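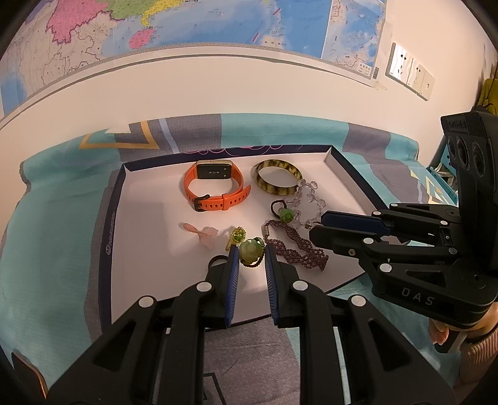
Gripper corner: a fortnight with the Zetusent pair

Last month I promised you a proper go with the Zetusent hand-held gripper kit, and then the box sat in my hallway for a week while I finished the tax return. Sorry about that! It's had two full weeks on the go now, so here's what I made of it.

If you missed the last issue, this is the kit where you hold the grippers yourself, one in each hand, and do the job you'd like the robot to learn. No arm, no safety cage, no booking the lab. You pick things up, you put them down, the recordings go off to the laptop and later on somebody trains something with them. Grastulik sell it over here for around 400 a month on hire, with a spares tin, a charger and a very thin manual.

I wanted a job that would annoy the grippers, so I went for jewellery. A box lid for a tray, then rings, one with a fat green stone, beaded bracelets, a stiff patterned bangle and a smart band with an orange strap, all in together on a cloth. Big blocks and plastic cups tell you very little, I find. Anyone can pick up a cup.

The rings were the nicest surprise. You come down with a finger on either side of the stone, squeeze gently and up it comes (mostly). The ribbed blue pads give a bit of bite on something rounded, and I got the hang of it much faster than I expected. The bangle was easy too. I hooked it wrong twice and after that it was just a matter of going in from the rim.

Beads are another story. A loose bracelet has no proper middle, so you grab one end and the rest swings about and takes a ring along with it. Emília Danko came round one evening to have a turn and she was far better than me, which I put down to years of lace-making. Her trick was to pinch near the clasp and let the strand hang still for a moment before moving across. I've copied it shamelessly ever since and my keep rate has gone right up. I saved 106 takes in the end, and I'd say the good ones are nearly all from the second week.

Now for the grumbles. The grippers are heavier towards the front than I'd like and my wrists knew about it after 18 minutes or so, every single time. Two people swapping over would be the sensible way to run a long session. The lid was also a bit snug with both grippers in there at once, and I kept clacking the fingers together. Go for a wider tray than you think you need. And the software forgets your session name if the laptop goes to sleep, grrr. I've written to Grastulik and had a friendly reply from Huguette Lemieux, who says a fix is coming in May.

Would I hire it again? Yes, for small fiddly stuff, definitely. If all you want is boxes on to shelves, I'd save the money and use the Pratum starter set, which is plainer but does that sort of thing perfectly well.

The kit is with me until the end of the month, so if you'd like a try, drop me a line and bring something awkward to pick up. Earrings especially, I haven't got any!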